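Subject: Re: [ristia-juniors] Spring camp, rides and the relay order

Hi all, quick one before work so excuse the typing.

First, thanks to everybody who stayed for the last session on Tuesday. Lanes were crowded, the clock on the far wall was stuck again and the under-14s still got through the whole set. Relay changeovers much sharper than in the fall. Two of the takeovers were so close I had to ask the other end if they were legal (they were).

Entries for the Sauerland meet are in. 136 swims across the squad, which is our biggest entry so far. If your kid's name is missing from an event you asked for, tell me tonight, not at the pool. I can still add, I can't add after the heat sheets go out.

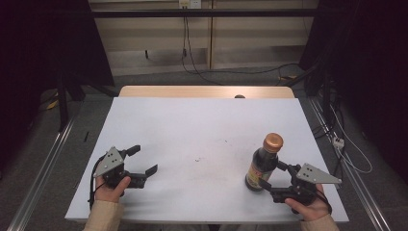 Yamuna Nair wrote:

> Can we please settle the medley relay before the weekend? My daughter has been told
> backstroke by one coach and fly by the other, and she's practicing
> both starts in the hallway. I don't mind which one it is. She'd just like to
> know. Also is the bus leaving from the Kustero lot or from
> the school? The last email said both.

Fair. Backstroke. I've talked to the other coaches and the order is final unless somebody gets sick. Fly goes to whoever is faster in the time trial, and that's between two swimmers who already know who they are.

Bus is from the Kustero lot. Ignore the school, that was left over from last year's email and I didn't catch it. Doors open 6:15, we roll at 6:30. We will not be calling round people who are late – the driver has another job after us.

What to bring, since I got asked 13 times last meet:

- Two pairs of goggles. Straps snap.

- Team cap. New ones are in the box with the kickboards, take one and sign the sheet. If you took one in March and lost it, the second is on you.

- Real food. Rice, noodles, pasta, whatever your swimmer will eat cold out of a tub. The snack bar line was terrible last year and the long gap before finals is when they get hungry.
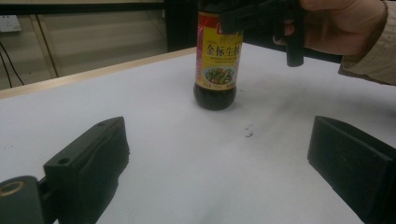
- Warm layers for the deck. It's an old building and the side doors get propped open all day.

- Something to do between heats that isn't running on the stairs. We got spoken to.

Parents on timing: we owe the meet four people per session and I have three for the morning. You get a chair and coffee and the best view in the building. Reply to me, not the whole list pls.

Money. Camp deposits are at 211 dollars short of what the pool wants up front. Mostly it's a few families who paid half and forgot teh rest, so check your account before you write to me saying you're paid up. Sibling discount is already taken off in the total you see. If it's a hard month, say so privately and we'll work something out, we always have. 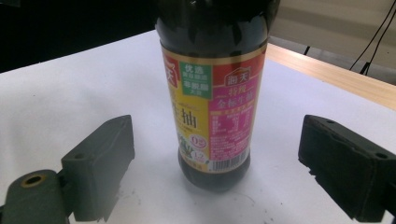 Camp itself is same as before, two swims a day with dryland in the middle. The Cita group is sharing the building with us, so the lane split changes at lunch and I'll post it once thier coach sends me numbers. Younger ones finish after the second swim. Older ones stay on for starts and turns – bring a dry suit, you'll be glad of it.

One more thing on splits. Please don't shout them at the kids while they're still in the water. They can't hear you and the timers can.

Gotta run. Relay order goes up on the board tonight

Coach R.

Recent in ristia-juniors
Lost: blue fins, size M
Re: Lost: blue fins, size M
Morning timers still needed
Sauerland meet – warm-up times by age group
Re: Who has the spare stopwatch
Cap orders closing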